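Workshop and Kitchen Tips: Planning and Budgeting for a Small Picking Robot

Posted in Equipment by Maksym Ivanyshyn

A few readers have asked what to sort out before spending money on a robot arm for packing and sorting jobs. I help run the packing bench at Ponddale, where we make up mixed snack boxes, and we spent most of last winter working this out. These are the notes I wish I'd had.

Write down the job first
Put the whole job in one sentence. Ours was "move small wrapped snacks from the table into a box". If your sentence has an "and" in it, price it as two jobs. Opening cartons is a different job from filling them, and we left it with people.

Measure the table
Check the height, the depth and how far the arm has to reach to the far side of the box. Our first quote, from Boiko, was for an arm that couldn't reach the back corners. Leave room for someone to stand beside it as well. A wobbly table will spoil your results, so bolt it down or buy a heavier one.

Split the budget
We set aside $4000 for everything except the arm. That went on the gripper, spare finger pads, a camera, mounts, cabling and an electrician. The arm is the number everyone asks for, but the extras are what blew out our first plan. Keep some money back for the first three months – you'll find out what you forgot.

Fingers and pads
Soft pads wear, so price them by the set and ask how long delivery takes. Ekura quoted us 19 days for replacements, which was too long with only one set on hand. We now keep three sets in a drawer. Ask whether you can swap them yourself with an ordinary screwdriver.

Try your own goods
Don't judge a gripper on the sample blocks a seller brings along. Tip out a pile of what you really handle, with the colours and wrappers mixed and some packets lying across others. Shiny foil can confuse a camera, and crinkled ends give the fingers something to snag on. 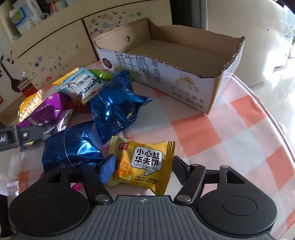 Run the same pile in the morning and again in the late afternoon. Window light changes through the day, and a glossy tablecloth or benchtop will throw it back at the camera. A matte mat is a cheap fix. Try it before you pay for extra lighting.

Ask about support
Huvness was dearer than the others but answered the phone, and that decided it for us. Get the following in writing:
Who pays freight on a faulty part
Whether software updates cost extra after the first year
How long they'll stock parts for your model

Renting
If you're busy for only part of the year, ask for a rental price. Ours would have suited us from November through to the new year, but we wanted it for training over the quiet months as well – so we bought.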